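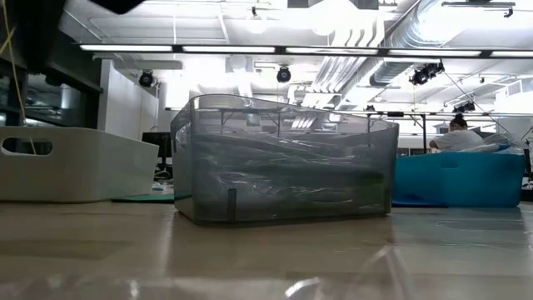 4.3 自动分拣进入工作台之后：岗位变化的现场观察

图4 工作台上的料箱。中间为半透明灰色料箱，内装深色长条形物件；两侧分别为白色和蓝色料箱。

关于仓储自动化的文献常用“释放人力”一词概括设备上线后的结果。本节对这一说法持保留态度。我们在Gastwood的拆零车间做了7周的跟班观察，所得材料只能说明一件事：一部分动作从人的手上移走了，另一部分动作则以更零碎的形式回到了人的手上，而后者在企业的统计口径里几乎没有位置。

车间使用的分拣系统由Tradow供货，任务调度由名为Folto的软件完成。按照供货方的方案，操作员只需把料箱送到台面的指定位置，其余取放由机械臂处理。方案文本把这一步骤称为“上料”，估算时长按单箱计，不区分箱型，也不区分箱内物件的码放方式。问题恰恰出在这里。以图4中的灰色料箱为例，深色长条物件横向叠放，占去箱内大部分高度；旁边的蓝色料箱较浅较宽，有透明塑料袋或包裹从箱口露出，搭在右侧箱沿上。对熟练工来说，这两种箱子的差别一眼可知，伸手的角度和力度随之调整。对调度软件来说，它们是同一类任务。

受访操作员对此有一套自己的叫法。他们把上料之前的整理称为“喂箱”，包括把袋口压回箱内、把长件理齐、把容易反光的包装翻面。“喂箱”不在岗位说明书里，也不计入产出。一位在拆零岗干了多年的操作员对我们说：“以前是我拿东西，现在是我把东西摆好了等它拿，摆不好还算我的。”这句话带有情绪，我们不把它当作结论，但它与班组的停机登记方式是吻合的：登记表上的原因栏只有“设备”和“人员”两项，因码放导致的抓取失败一律记入后者。

我们在观察期内共记录到117次需要人工介入的中断。管理方倾向于把这一数字解读为磨合期现象，认为随着识别模型更新会自然下降。这种解读未必错误，只是目前缺少支持它的证据。中断的分布没有呈现出明显的逐周递减，而每当有新包装的货品入库，介入次数便再度上升。拆零业务的货品本来就不断更换，所谓磨合期有可能没有终点。

人员配置的变化也需要谨慎看待。改造后每班减少2个拆零岗位，这一点在企业对外材料中被反复提及。同期新增的“视觉复核”工作则由留下的人兼任，没有单独定编。复核员长时间坐着看屏幕，与台面上的同事少有交谈。过去新人靠站在老员工旁边学会辨认货品，现在这条途径变窄了。至于由此造成的技能流失有多严重，我们的观察时间太短，无法回答。

Varghese提出的“残余劳动”框架对理解上述情形有一定帮助，但它假定残余部分会随技术成熟而缩小，我们的材料不足以支持这个假定。更稳妥的说法是，残余劳动的多少取决于谁来定义任务的边界。在本案例中，边界由供货合同划定，操作员没有参与。

需要说明的是，本节材料来自单一车间，访谈在工作间隙进行，受访者知道班组长就在附近。部分回答可能因此偏于温和。停机登记表由班组自行填写，漏记的情况我们亲眼见过，因此上文的中断次数以观察员的记录为准，未采用登记表数据。两套记录之间的差异将在4.4节讨论。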